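Mesh pen cup for fruit and veg on the counter?

fikberg_fan
Everyone says mesh keeps produce fresh longer. Anyone tested it?

Prunis16
I keep chilis in one. They last fine, air gets all around them.

mahfuz_s
Fine compared to what? Mine went soft in a bowl and in mesh at the same speed. I don't buy it.

Prunis16
Then your kitchen is too warm.

mahfuz_s
Maybe. But look at the size of the thing – an apple, a carrot and a chili next to one black mesh cup. 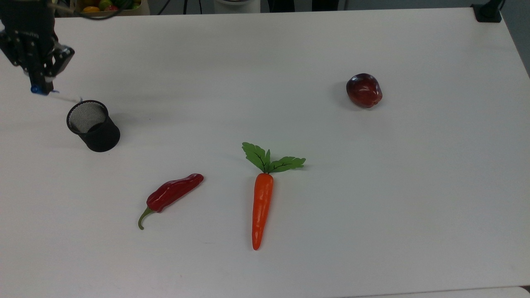
I'd put the chili in and leave the carrot out, greens and all. Still a pen cup to me.

fikberg_fan
So a bowl, then.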